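Print this page | E-mail this page

3.2 Rental board stock and turnaround at the Plutach site

The second part of the study covers rental operations at two beach sites, Plutach and Arango. Both rent soft-top surfboards, stand-up paddle boards and wetsuits by the hour or by the half day. Records were taken from the Lirkora booking system, which logs the time a board leaves the counter and the time it is checked back in. After duplicate entries were removed, 2,958 rentals remained for analysis. Of these, 464 were stand-up paddle boards and the rest were surfboards. Wetsuits were logged as add-ons and are treated separately in Section 3.4.

Turnaround was defined as the time between check-in and the next moment at which the board was marked available. It includes rinsing, a check of the fin boxes and leash plug, and return to the rack. Boards held overnight were left out. The median turnaround was 12 minutes at Plutach and 8 minutes at Arango. The difference was largest in August, when returns at both sites bunched up shortly before the end of the morning lesson block. Figure 4 accompanies this section.

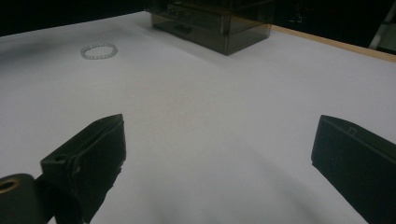

Figure 4.
Department of Coastal Recreation and Sport Management

The gap between the sites does not appear to come from staffing, as both counters ran the same number of shifts. Rack layout is a more likely cause. At Arango, boards are stored by length along one wall, and a returned board can be put back from either end. At Plutach, the longer boards stand behind the shorter ones - staff have to move at least one board to reach an empty slot. The booking records do not show time spent on this step alone, so its share of the total could not be measured.

Swell height had little effect on turnaround but a clear effect on demand. On days rated "small" in the Muvis surf forecast, beginners rented more and kept boards longer. On larger days, short rentals fell off and several bookings were changed to paddle boards for use on the flat water inside the harbor. These changes were entered by hand and may be undercounted.

Late returns were kept in the data set, with the actual check-in time used in place of the booked one.

This site uses cookies. By continuing to browse, you agree to our use of cookies. Accept | Settings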